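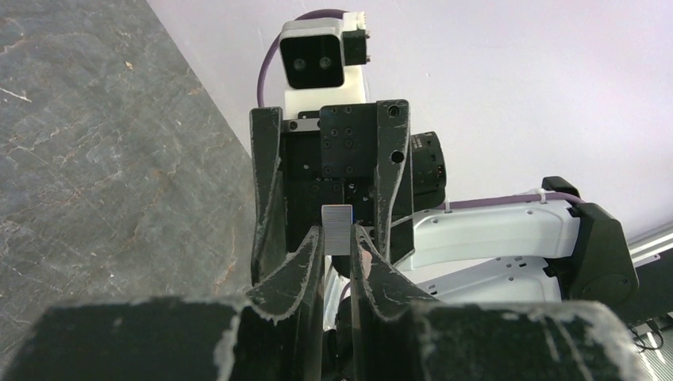 Dept. of Politics and Legal Studies, Skikidthorpe College

PETITIONS AND POLITICAL TRIALS - lecture notes, week 2

Notes only, not a substitute for the reading. Bring the Brandão casebook to seminar, the long extract not the summary.

Where we got to last time: petition as the oldest "legal" form of complaint. Subject asks ruler for something. Asking is allowed. Being seen to ask in a group, with others watching, is where the trouble starts.

1. What is a petition?

Written request, signed, addressed to someone with power to grant it. Three things to look for in any text you're given: who it's addressed to, what is asked, who signed and how. Signing in a circle so no name comes first = old trick, makes it hard to pick out a leader. Compare open letter. Open letter is addressed to the ruler but meant for everybody else. Courts tend to treat the two the same, which we come back to in section 4.

English examples go back a long way. Cade's rebels in 1450 had a written complaint, several versions survive. Don't treat it as a modern manifesto. They say over and over that they are loyal to the king and it's the bad advisers who are the problem. Could be sincere, could be cover, probably both depending on who was holding the pen.

2. The loyalty formula

"The king is good, his servants are bad." Shows up nearly everywhere. Russia, Ottoman lands, Tudor England. Lets the petitioner complain without denying the ruler's right to rule. Once a petition drops the formula and asks the ruler himself to go, you are in different legal territory. Most of the charges on the handout depend on that step.

Question for seminar: does the formula work when everyone knows it's a formula?

3. Case: the Porkholm petition

Teaching case, the full packet is on the course page. Town of Porkholm, 1456 signatures, asks the governor to resign and for a new assembly to be called. Printed in the local paper in November. 14 of the signers charged. Note the gap there. Why those 14 and not the rest? Go through the packet and look at:

- occupation (schoolteachers are over-represented, so are lawyers)
- whether they had signed anything before
- whether they collected names from other people
- who gave interviews afterwards

My view is the last one matters most but argue with me.

The charges were "propaganda against the state" and "gathering with intent". No violence alleged anywhere in the indictment. Read the wording of the second charge carefully, it never says where the gathering took place. Prosecution argued that the list of names was itself the gathering. Weird argument but the court took it.

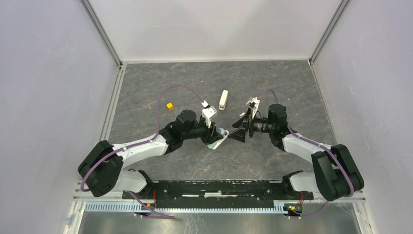

Defense had two lines. First, the constitution has a right to petition, article 70, so signing can't be a crime. Second, most defendants never met each other so there was no group. Court's answer to the first: article 70 covers requests "within the established order", and asking for a new assembly is outside it. Court's answer to the second was one sentence long. Find it and tell me what you think it is doing.

4. Why hold a trial at all?

Government could of just detained people. Trials are slow and they give defendants a platform. Reasons given in the literature:

Deterrence. Other signers see the sentence.
Legitimacy. State wants to look as if it follows its own law, partly for outside eyes.
Information. Interrogation and trial files map who knows who.
Internal politics. Judges and security services have careers too, a case is a way of showing loyalty.

Closed hearings complicate the second one. If nobody sees the trial, who is being persuaded? Possible answer: the verdict is public even when the hearing isn't. Also lawyers talk, families talk.

Short vs. long sentences. Suspended sentences are under-studied. Cheap, quiet, keep the person under threat for years. Don't assume that a light sentence means a soft policy.

5. Sources, problems with

Indictments: written by one side. Court transcripts: often missing or edited. Letters from prison: get passed around, copied, and reach us without a date. Signed confessions: treat with great care, ask when and where before you ask what. Lists of signatures get added to later so check which version you have.

The Semen archive (the family name, pronounced SEH-men) has letters from relatives of defendants in the Porkholm packet. Scans are poor in places. Use the typed copies but check them against the scans if you're quoting, there are slips in the typing.

For next week

Read Brandão casebook, extract on treason and sedition. Also the governor's reply in the packet, it's short. Write a page on this: can a court respect a right to petition and still convict someone for what the petition says? Pick a side. Hand in on paper at the start of seminar, please put your student number on it not your name.

Essay titles go up after reading week. Extensions thru the office, not me.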